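Hemier 8 planner update handles transparent containers without depth fill

Garrido has released version 8 of Hemier, its motion planning and perception package for two-armed workcells. The main change is in how the software treats clear and translucent objects. Earlier versions filled holes in the depth map before passing it to the planner. Version 8 drops that step and estimates object outlines from colour images alone, then fits a simple solid to each outline.

Depth sensors return poor data on clear plastic. Light passes through the wall of a bottle and the sensor reports the table behind it, or no value at all. In the previous release those gaps were smoothed over, and the planner often received a bottle with a flattened shoulder or no cap. The new estimator assigns each detected object a cylinder or box with an uncertainty margin. The margin is carried through to the collision checker, so an object with a poorly fitted edge gets a wider clearance than one with a sharp edge.

The package was developed at Garrido's Tuketdale site, where the test set consists of household and pharmacy containers placed upright, on their sides and partly behind one another. Shelf picks are included alongside tabletop picks, as the board limits the angles from which a gripper can approach.
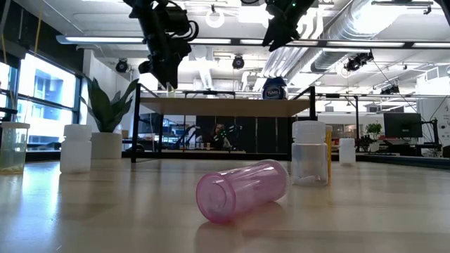 Two-armed cell with translucent pill bottles on the tabletop and a vial on the raised shelf under the left gripper.

According to the release notes, the test set contains 333 arrangements, each run with both arms active. Planning time per pick is capped at 18 milliseconds in the default profile. If no path is found within the cap, the planner returns the best partial path and holds the arm at its last safe waypoint until the next cycle. The cap can be raised in the configuration file, and a separate profile without a cap is supplied for offline work.

Arm-to-arm collision checking has also been rewritten. Both arms now share one swept-volume model, updated each cycle, in place of two models exchanged over the message bus. Cable loops are represented as a fixed envelope around the wrist. Users with longer or looser cabling will need to enter their own envelope dimensions, as the defaults are conservative only for the standard harness.

Two limitations are listed. Objects lying on their side with the base towards the camera are sometimes fitted as short discs, which leads to a grasp too close to the base. Strong window reflections on glossy surfaces can produce false outlines; a mask for fixed reflections can be drawn in the calibration tool, but it does not follow changes in daylight.

Configuration files from version 7 load without changes, except for the depth fill settings, which are ignored with a warning. Logs are now limited to 2,000 entries per session unless the verbose flag is set. A port for the older Grernthorpe controller is planned for February.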